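Course notes, Service Robots in Care Settings
Unit 6: Reviewing a bedside assistance kit
Instructor: Esi Korletey. Lab lead: Nii Sarpong.

Read these before Friday's lab. Bring your own copy of the review sheet. The sheet from Unit 5 has the old scoring columns and won't work.

## What is on offer

The product under review is the Kallix bedside kit, sold by Stillport. It is a two-arm system meant for tidying and fetching next to a bed: handing over a remote, putting small things in a drawer, moving items back within reach. Stillport sells it three ways.

- **Purchase.** Arms, grippers, cameras, controller and two days of setup.
- **Lease.** Same hardware. Arms are swapped if they fail.
- **Trial.** Short-term loan with remote support from Stillport's office in Deslow. Response to a fault report is promised within 24 hours.

We are reviewing the trial offer. It is the one most small care homes ask about, and it puts the most work on the customer.

## What the vendor claims

1. The kit can work in a furnished bedroom with no changes to the furniture.
2. It handles common bedside objects without special markers or tags.
3. A staff member can learn to supervise it in 3 hours.
4. Finger pads last for 300 hours of use before they need replacing.

Claims 1 and 2 can be tested in our lab. Claim 3 needs people who have never seen the kit, so Kirsty Lennox is handling it with the first-year group. Claim 4 we can't test in one term. Write "not assessed" on your sheet and leave the score blank.

## Points to look at in a bedroom setting

**Reach.** Round tables are harder than square ones. With a wall behind and a headboard beside, the arm can only come in from certain directions. Note which way it approaches and what the elbow passes over.

**Cords.** Telephone cords, chargers and power leads are the most common cause of a stopped run in Stillport's own manual. Coiled cords are worse than straight ones — they stretch and spring back.

**Light.** The arm casts its own shadow on the work area. Vision that is fine at 9 a.m. may not be fine in the afternoon.

**Drawers and shelves.** An open drawer changes the space the arm can move in. The controller has to be told, or has to see it.
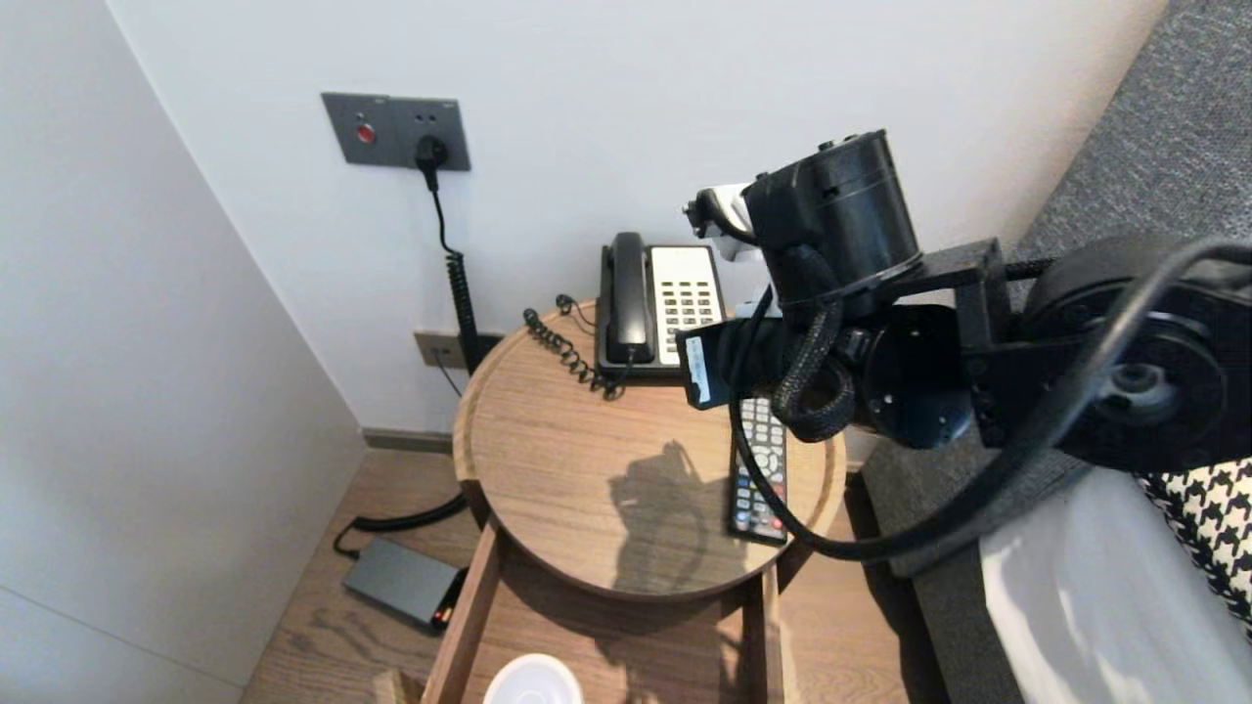
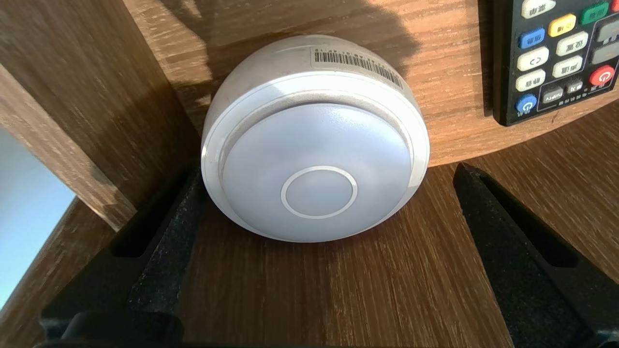 Head view first, then wrist view; the next two follow the same order.

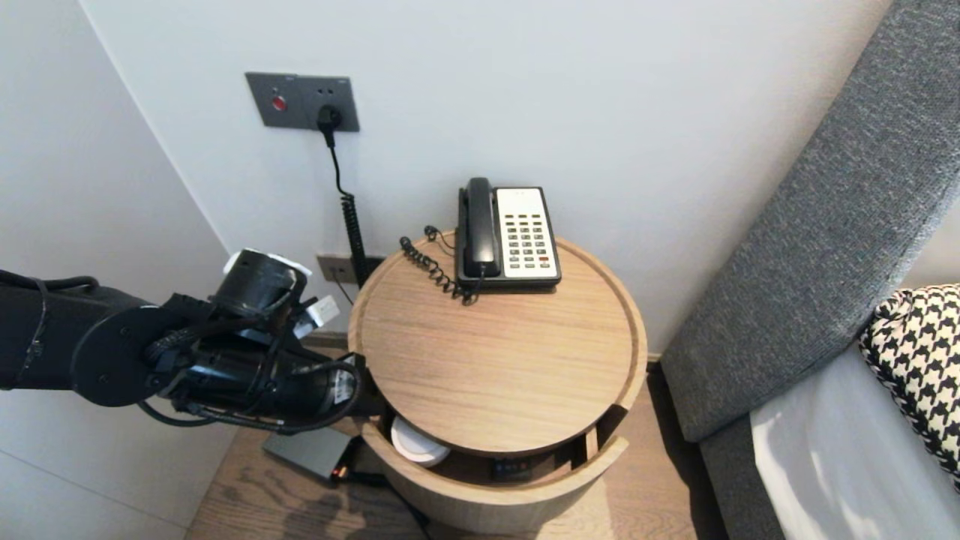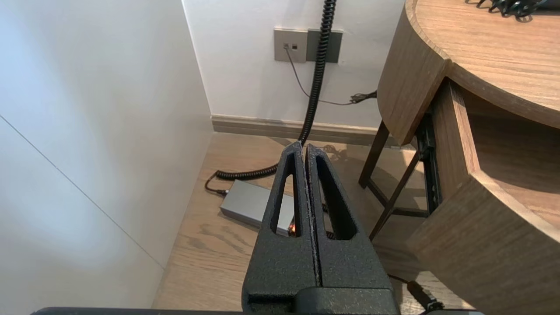

## Scoring

Each of you scores alone first, then compares with your partner. Use the scale from 0 to 4. A 0 means the kit could not attempt the task, and a 4 means it finished with no help from a person. Half points are not allowed.

Score these separately:

- approach to the object
- grasp
- carry
- release
- recovery after a miss

Recovery is the one people forget. If the gripper misses and the kit stops and waits, that is a 1 for recovery even when the operator fixes it quickly. If it backs off and tries again without being told, that is at least a 3.

Do not average the scores. Dzifa Gbeho's group did that last year and the result hid a very poor release score behind four good ones. A care home needs to see the low number.

## Cost and service terms

The trial runs for 72 days. Setup is included, but removal is charged separately, and the charge appears only in the annex to the contract. Find it and write down the clause number.

Also check the following:

- Who pays for damage to a resident's belongings?
- Where is camera data stored, and for how long?
- Can the customer turn off the head camera while keeping the wrist cameras on?
- What happens if the support line does not answer within the promised time?

The second item matters most for this market. A bedroom is a private space, and a kit with cameras at both head and wrist records a good deal of it. Stillport's data sheet gives one answer and the contract gives a slightly different one. Quote both.

## For comparison

Akolgo offers a single-arm unit on a wheeled base. Gemma Monti's review of it is in the course folder. Read her section on cords and her table of service terms. You can skip the part on battery life — the Kallix kit runs on mains power.

## To hand in

One review sheet per person and one page per pair, stating whether you would recommend the trial to a small care home and under what conditions. A plain "yes" or "no" with no conditions will be sent back. Name the clause or the test run that supports each condition.

Questions about the sheet go to Nii. Questions about the contract go to me.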